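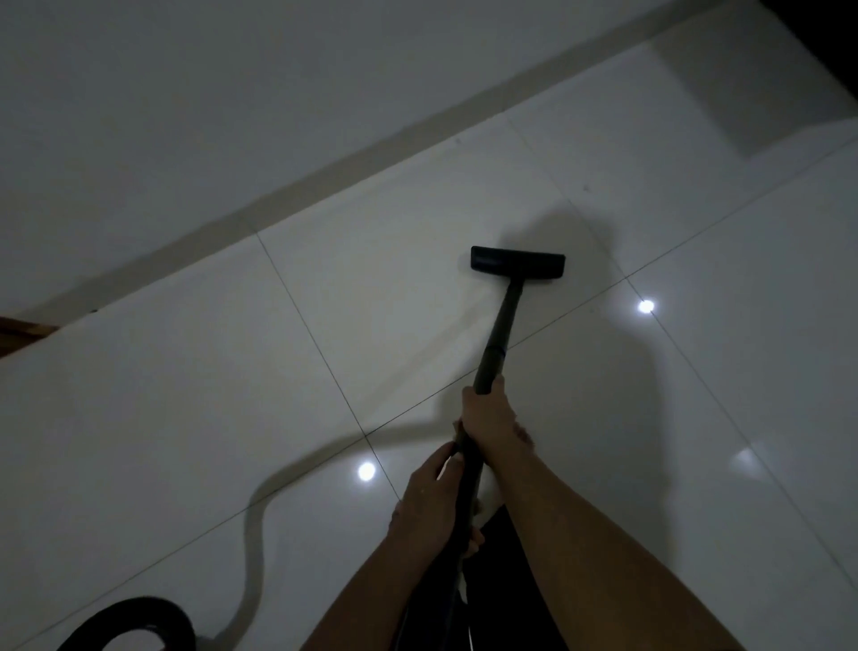
I have been helping with the robotics club at Forsyth for 8 years now, and I would like to say a kind word for housework.

When I tell other parents what the club does on its afternoons, I can see them hoping for something with a launch pad in it. Their faces fall a little when I get to the part about vacuuming. The students in our household project spend a good deal of their time doing chores, recording themselves at it, and then sitting down at the big table to go through what they recorded and write out, in plain words, what the hands were up to. Later they use all of that to try to teach a small machine to do one little piece of the same chore. It is slow, and a fair bit of it is sweeping and wiping and winding up cords. I have come to think it is the best thing we do, and I want to explain why, because there is talk again of dropping it next year and putting everything into the arena contest.

I should say first that I like the arena contest. We have gone with a robot called Brerora for the last 3 seasons, and I have shouted myself hoarse in the stands with everybody else. The kids who build for it learn to solder and to meet a deadline, and they learn how to lose to a team from two towns over and still shake hands. I would never want that taken away from them. But the contest hands you a finished puzzle. The field is the same size everywhere, the game pieces are all alike, and somebody has written a very thick rule book so that there are no surprises. A living room has no rule book, and neither does a hallway!

Take the vacuum cleaner, which most of our members would have told you in the fall was the easiest job on the list. You push it and you pull it. Then Lachlan Guthrie, who was a sophomore at the time and a very quick programmer, had the task of writing down every decision a person makes while cleaning one stretch of tile next to a wall. He figured he would be done before snack. He was still at it the following week, and his notes had gotten into things I had never once thought about in all my years of pushing one of these around my own kitchen. Which hand steers and which hand pushes? When do they trade jobs? How do you know where the cord is when you aren't looking at it? Why do people slow down as they come up to a baseboard, and how far off do they start slowing? What does a shiny floor look like to a camera, when every ceiling light shows up a second time underneath you and your own shadow slides along ahead of the nozzle?

That last one cost the group most of a month. Their first little program, which they named Wavby for reasons that were explained to me and that I have forgotten, was supposed to find dirt on a floor. It was very fond of lights. It found the reflection of a lamp and wanted to clean it, and when the lamp seemed to move, as a reflection does when you move, it wanted to follow. There was a lot of laughing, and after the laughing there was a long and really quite good conversation about how any of us tells a bright spot from a spill. One girl got down on her hands and knees and tilted her head back and forth for several minutes. I don't know what else you could call that but science.

The complaint I hear most is that there is nothing to show for it. A contest season gives you a banner, and the household project gives you a folder. By July the students had 1,194 short clips sorted and described, and I will grant you that a folder does not look like much on a shelf in the front hall. The other complaint, which I take more seriously, is that kids get bored. Some do. We started with 12 in the group and a few wandered back to the contest side, with no hard feelings. Some work suits some people — I was bored by geometry and it was not geometry's fault.

What I see in the ones who stay is a kind of respect growing for ordinary work. They have grandmothers and uncles and, in a couple of cases, parents who clean for a living, and they go home and ask them questions. One boy's mother showed him how she keeps the hose behind her and the cord off to one side, so she never has to step over either, and he came back and told the group about it as if he'd been handed a trade secret, which I suppose he had. I'd like more of that in a school program. Plenty of people who design machines for the home have, I suspect, never watched anybody clean one.

It also costs very little, and I mention it since the budget will come up. The contest robot needs a new set of motors nearly every year. The household group needs a vacuum cleaner, a floor and some patience, and the Aveck room is free after classes anyway.

So I am asking the other families to come by before the vote and sit with the group for an hour. Bring something to do with your hands, because they will likely ask you to fold it, sort it or wipe it down while they take notes, and they'll want to know why you did it the way you did.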